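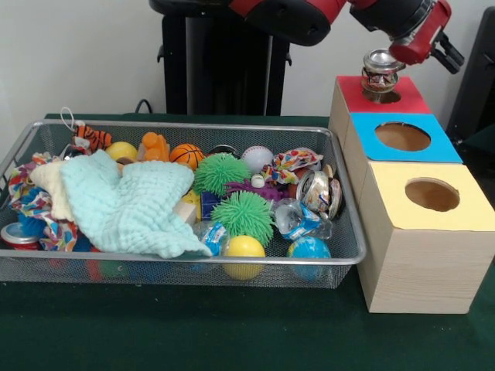 I am translating a short children's text from English to Samoan for our community newsletter and I am stuck on one small word. The online translator gives me "apa" for "can", but the same word comes back for "tin" and for "copper". My sentence is about a crushed can sitting in the hole of a wooden box with a red top, so it must be clear that I mean the metal thing and not "can" as in "I can swim". Is "apa" correct, or did the machine guess it from some old text? I have looked in 2 dictionaries and they do not agree.
Afroza Herath
Jul 23, 2025

nurgate
"Apa" is fine. Everybody will understand it. Don't trust the translator with single words, give it the whole sentence.

Tridedia
I agree with the word, but I would like to add something. "Apa" is used for metal sheets and also for a tin or a can, so the reader must get the meaning from the rest of the sentence. For children this is normally enough. If you are still worried, put the contents after it, as people do when they speak of tinned fish - then it cannot be confused with roofing iron.

For "can" as in "to be able", the usual word is "mafai", so the two meanings do not mix in Samoan at all. The problem exists only on the English side. When you type one word without a sentence, the program has to choose, and it often chooses badly. I tested this last October with a list of over 500 English words which have more than one meaning, and I stopped checking after the first page of mistakes.

Please also ask an older speaker to read the text before you print it. My own text had 19 corrections, and most of them were small words like this one.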